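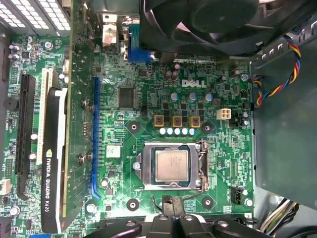
Got a lot of messages about the CPU removal cell and why it was down, so I'm putting it all in one thread. We take apart old office desktops at Fillen, and the arm does the processor step. The job is to go in over the socket, lift the retention lever, swing the load plate open, pinch the chip by its edges and carry it out. On a Dell board like this one, with a Quadro K620 still installed on one side and a drive bracket on the other, the fingers don't have much room to be wrong in.

On 2021-04-15 the gripper dropped a processor face down into an open socket. Bent pins, dead board. The arm then did something worse, which I'll get to.

First, the drop. The chip was out of the socket and on its way up. The log shows finger force falling off over less than a second, then nothing between the fingers at all. The arm kept going, because the "part present" check only ran once, right after the grip closed.

So the arm carried an empty grip over to the tray, opened over a pocket, and logged a good pick. Then it came back to close the load plate on the socket, with a loose processor lying in there crooked.

It pushed. The force limit for closing the plate was set high because those levers are stiff, and the arm used all of it. Irfan Hartono was at the station and hit the stop. The load plate was bent and the board had cracked at one mounting hole.

Irfan was fine. His hand had been near the case a few seconds earlier, straightening a cable. That's the part I have been thinking about since.
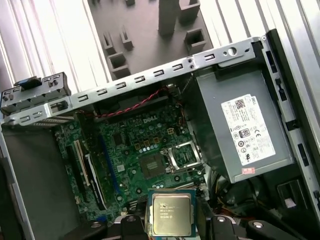
Chip in the grip, socket open, same Dell case.

What we found, in the order we found it.

The finger pads were worn. They're a thin rubber-type pad from Dastex and we had them down for a change every 800 picks. The counter had been reset in November when Teguh Hutapea swapped the wrist cable, and the pads were not changed at the same time. So the real count was higher than the screen said. We can't tell by how much.

There was also thermal paste on one pad. A heat spreader with paste left around the edge gets it on the fingers, and after that the grip is only as good as the cleaner side. The wipe step before the pick was being skipped on any machine where the heatsink came off by hand.

Neither of those should have been able to break a board. Pads wear out, paste gets on things. The cell was supposed to notice and stop, and it didn't.

The supplier for the gripper controller is Hemholm. I called them and got a straight answer: the grip-lost signal was there the whole time, on an output we never wired. It's in the manual, and I had read that page.

What we changed.

Grip is now checked all the way from the socket to the tray. If finger width or force moves outside the window, the arm holds where it is and calls a person. It does not try to pick again by itself.

The camera takes a look at the socket before the plate gets closed. If it can't say the socket is empty, no closing. This adds 12 seconds a machine, and Endang Simanjuntak has already asked me if we can get that down. Not this month.

The closing force limit came down. Some stiff levers now fault out and get done by hand, up to 24 in a shift so far. I can live with that.

The pad counter can't be reset without scanning a new pad set. Kurniawati Tjoa wrote that one up the same afternoon and had it running the next day.

And hands. The cell was running at the reduced speed where reaching in is allowed, and everyone had gotten used to straightening cables while it worked. That's over. You pause it, you reach in, you step back, you press resume. Juwita Wattimena rewrote the station card and walked both shifts through it.

A few people asked if the log data from before was any good. We went back through 489 picks marked as good and compared the tray scans. Two more pockets were logged full and were empty. One of those chips was under the drive bracket of a case that had already been stacked for scrap. We haven't found the other one.

So it had dropped parts before and told us everything was fine. If you run anything like this, go compare what your robot says it placed with what is really in the tray. It took us one evening.

The cell is back up as of this morning on the one Dell model only. The other models wait until the Nisbet fixture gets here - the clamps we have now let a tilted case shift a little when the lever pops, and I don't want to add that back in yet.

Will post the pad wear numbers when I have a full set.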